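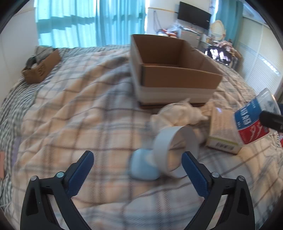 Jarosław Czarnecka would never pack a carton on a bed. The mattress gives, he argues, the base of the box bows with it, and whatever tape has gone across the bottom seam is put on under the wrong tension. A floor or a table is better in every respect.

He is right about the mechanics. Most people will still pack on the bed, where there is room to spread things out and no need to kneel, so this article assumes a box on a quilt with the small goods lying round it: a roll of white tape, a bottle, a little card packet, something crumpled and something soft. Mixed loads of this kind are harder to pack than books or crockery. The pieces differ in weight, in stiffness and in how they behave when the box is tipped.

The carton

We used a Stakarton single-wall box with a base of 527 by 364 millimetres, sold flat. Single-wall board is adequate for household goods up to 16 kilograms. Above that the handholds begin to tear, and a double-wall box is worth the extra money.

A carton gets most of its strength from its vertical corners. If these are crushed or have been damp, the box should go for recycling however sound the sides appear. Creases in the middle of a panel matter much less. Flaps that have been cut off or folded inside reduce the stiffness of the top edge, and such a box should be carried open and kept at the top of a stack. With the flaps folded in, check the inside width before packing anything rigid, as the board takes up more space than expected.

On a soft surface, put a tray or a large chopping board under the box while the bottom is being taped. Danko sells a folding packing board for this purpose. It works, though a shelf taken out of a bookcase does the same job.

Tape

White tape is easy to find against brown board and takes ink well, so the contents can be written directly on the seam. It is no stronger than brown tape of the same grade. The two things to look at are the width and the adhesive. Forty-eight millimetres is the normal width and is enough for a centre seam with one further strip on each side of it.

Adhesives fall into two common groups. Acrylic is quiet to unroll, keeps its grip over long storage and is slow to reach full strength. Hot melt rubber grabs at once and performs poorly in a hot loft. For a move lasting one day either will do. For a box going into store over the winter we would use acrylic, and press it down with the side of the fist along its full length.

A band of tape right round the lower part of the box is a sound addition where the base will carry weight. Overlap the ends by a hand's width. Hullberg recommends 11 centimetres for its own paper tape, and we found no reason to go shorter with plastic.

Store the roll on its side in a bag. Stood on its edge on a bed it will gather fluff from the covers, and the first turn has to be thrown away.

Liquids

Plastic bottles cause most of the trouble in mixed cartons. The usual fault is a cap that loosens as the box is shaken. Unscrew the cap, lay a square of kitchen film over the neck, screw the cap down on top of it and put the bottle in a bag of its own. A strip of tape from the shoulder over the cap and down the other side will hold it, but choose a low-tack tape if the label has to stay readable. Pump and flip-top closures need the strip in all cases.

Bottles travel upright, against a wall of the box, and with something soft on the inner side. They should never share a corner with card packaging. A small white packet with a printed barcode looks robust enough, yet thin card loses its shape after very little moisture. Put cards of this type in the upper third.

Filling the gaps

Soft goods do two jobs, as contents and as padding. Rolled clothing fills a corner better than folded clothing. Crumpled cloth or a bunched plastic bag will stop a bottle from sliding, although thin plastic settles during the journey and has to be packed tighter than seems necessary. Damian Żak, commenting on an early version of this piece, asked why we did not simply use a smaller box — a fair point, and the cheapest form of padding there is.

The test is simple. Close the box or hold a board across the top, tilt it 30 degrees in each direction and listen. Any movement means another layer. The contents should finish level with the top edge so that the next box up has something to rest on.

Drawers under the bed

Readers with a Bedero divan have asked whether a filled carton fits in the long drawer. The 527 millimetre side goes in lengthways with the flaps closed flat. Leave the tape off the top if the box is to be opened in March, and write the contents on the short end facing the handle.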